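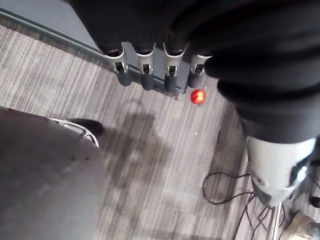 About Stistberg

Stistberg is a small language school for adults. We teach English, French and Danish to people who work during the day and want to learn in the evening. The school was opened by Fergus Gunn and Évan Brunet, who met as teachers at the Crichton evening college and had the same idea about lessons — they should be short, calm and full of speaking.

We have three languages and two levels in each of them. A group never has more than eight students, so everyone speaks in every lesson. For homework we use the Hundolow readers, which are simple stories with a word list at the end. After the first course, most students know 500 words and can use them in a normal conversation.
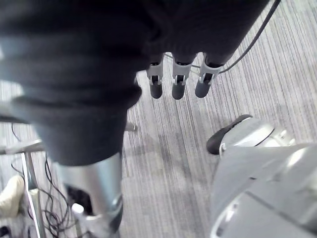
Do I need to take a test before I join?
You don't need a test. Évan will talk with you for a few minutes and then tell you which group is good for you.

Our teachers

Fergus teaches English and takes care of the timetable. He came to languages late, after many years of work in a printing house, and he remembers very well how it feels to be a beginner at forty. Évan teaches French and writes most of our grammar sheets. Danish is taught by both of them together, one for speaking and one for writing.

New groups start in February. The evening lessons begin at 6:30 and there is a break in the middle, when students usually continue to talk — in the new language, we hope. You can pay for the whole course or in three parts.

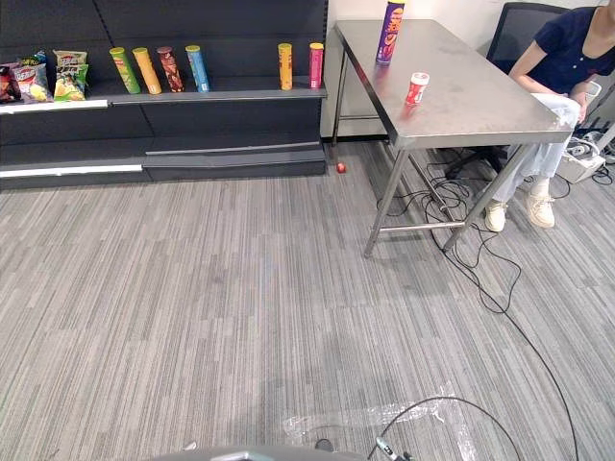
Chips and other snacks on the shelf

For questions about courses for companies, please write to Fergus. We have taught the office team of Granero for two winters and we are glad to visit other workplaces in town.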